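Chapter 5
Energy Use and the Climate: The Case of Data Storage

When we save a photo or send a message, we rarely think about the electricity behind it. The file must be kept somewhere, and the machine which keeps it is working day and night. In this chapter we study how the storage of data is connected with the warming of the atmosphere, and how an engineer can estimate this connection with simple arithmetic.

We begin with the town of Grekbridge, where the company Onishi operates a storage center of medium size. The center draws 600 kilowatts for its servers and 200 kilowatts for cooling them. The second number is of special interest to us. It depends on the weather outside, on the layout of the building and on the temperature which the operator permits inside. In November the cooling load in Grekbridge falls strongly, and in some weeks the outside air alone is sufficient.

A second center, in Flesia, has the same servers but a warmer climate. The student will see in Section 5.2 that the two buildings do the same work and still have very different emissions. One part of the difference comes from cooling. The larger part comes from the power stations which supply the region - Flesia takes most of its electricity from coal, while Grekbridge has river power.

For this reason we must always separate two questions. How much energy is used? And how much carbon dioxide is released for each unit of this energy? Many reports in the press mix them, and the reader then receives a number which cannot be checked.

The Seltar method, introduced in Section 5.3, treats the two questions one after another. It also counts the emissions from making the equipment, which were left out in older studies. Before continuing, please review the units of power and energy in Chapter 2.

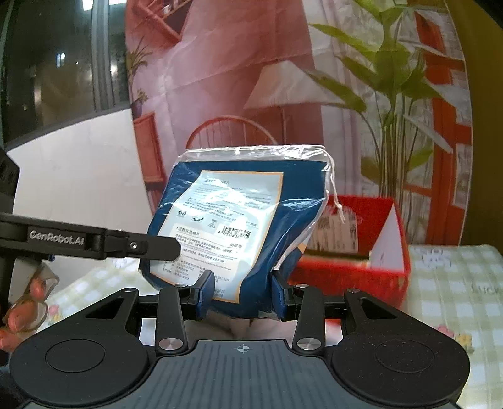 Fig. 5.1. Cotton pads in a clear drawstring bag.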